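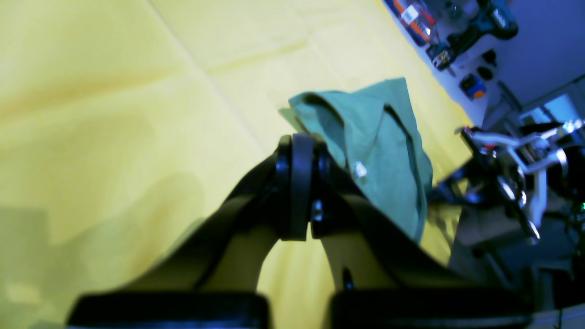
Green cloth on the yellow table cover, folding station.

Stakico Community Boards > Linen and Household Textiles > Care and Storage
Topic: Yellow covers on the folding tables: keep, replace or remove?

Linen_Office
Posted November 25, 2021
Members are invited to comment on the continued use of fabric covers on the folding tables. The photograph at the head of this topic shows the pale yellow cover with one of the sage-green cloths resting on it. As will be noted, the cover has creases and fold lines running across it. The office has received two written remarks on the matter. One holds that a creased cover transfers its lines to the articles folded on top of it. The other holds that a bare table is worse for the cloths and for the people who stand at it.

The current stock of covers was purchased from Pirnlow and totals 43. The budget for the coming year allows for replacement, but the order must be placed by the end of February. Please confine replies to the covers and to the handling of the cloths. Questions about the laundry schedule should be directed to the other topic.
Triin Ramanauskas, Linen Office

hemline_east
I support keeping the covers. A cloth of that kind slides on a hard tabletop, and the person folding it must hold down one corner while bringing over the other. On fabric it stays in place. I have folded at both kinds of table and my stacks are squarer on the covered one.
With respect to the creases, they come from the way we store the covers. They are folded in eighths and placed at the bottom of the cabinet with everything else on top of them. If they were rolled on tubes, this topic would not be necessary.

Marlpit
I must respectfully disagree with the previous member. The cover in the photograph has diagonal lines in it. A cover folded in eighths and put away would show a grid. Diagonal lines suggest to me that the fabric was pulled at one corner when it was laid, or that it was folded carelessly the last time. Tubes will not correct that.
My preference is for bare tables, wiped before each session. The covers have to be washed, dried and pressed, and the pressing is plainly not being done.

hemline_east
Marlpit, the point about the diagonals is accepted. I would still ask what you propose for the sliding.

Marlpit
A damp sponge mat under the working corner. We used these at Toom for years and had no complaints.

quiet_selvage
May I raise the matter of the green cloth itself? There is a small white spot near the middle of it which I take to be a tag, although it could be a button. If it is a tag, it should be on the inside once the cloth is folded. The written instructions state that the tag side is to be placed face up on the table before the first fold, so that it ends up enclosed. Several stacks came to our cabinet with tags showing on the outside, and they had to be done again.

Linen_Office
The member is correct as to the instructions. They are found on page 2 of the handling sheet. For convenience, the relevant portion is repeated here.

Lay the cloth flat with the tag side up.
Smooth from the center toward the edges with an open hand.
Bring the left edge over to meet the right edge.
Fold away from you, once, and then once more.
Place on the stack with the closed fold facing out.

A cloth which has a rolled edge should be smoothed along that edge before the first fold is made. Pressing the stack afterward does not remove the roll.

dovecote_b
I wish to comment on that last sentence. The green cloth in the picture has exactly that kind of curling edge along the top, and in my experience no amount of smoothing by hand will take it out. It needs steam. I would ask the office to consider adding a hand steamer to the February order in place of some of the covers. Skasach has a small model that suits table work.

quiet_selvage
I would not support a steamer on a fabric-covered table. The cover will take up the moisture and we will have the same discussion again about marks.

dovecote_b
Then that is an argument for Marlpit's bare tables, and I am content to be counted on that side.

hemline_east
I would ask that the two questions be kept apart. Whether to buy a steamer and whether to cover the tables can be decided separately. A single table could be left bare for steaming.

Marlpit
One bare table would be an acceptable trial. I would request that the cost of the covers be stated before anyone votes.

Linen_Office
The quotation received from Pirnlow for a full replacement set is $490. A partial set, sufficient for the main room only, would be roughly half of that amount. Plain storage tubes are available in a box of 100, which exceeds our needs, and the supplier does not divide boxes.

hemline_east
Could the remaining tubes be offered to the other rooms? The table runners are stored no better than the covers.

Linen_Office
That will be asked. Pending a decision, members are requested to press any cover before laying it and to pull it straight from both ends. One table nearest the sink will be left uncovered for the trial proposed above. Comments on the trial may be added to this topic.

quiet_selvage
Please also have the handling sheet posted again at the tables. Our copy is missing its second page.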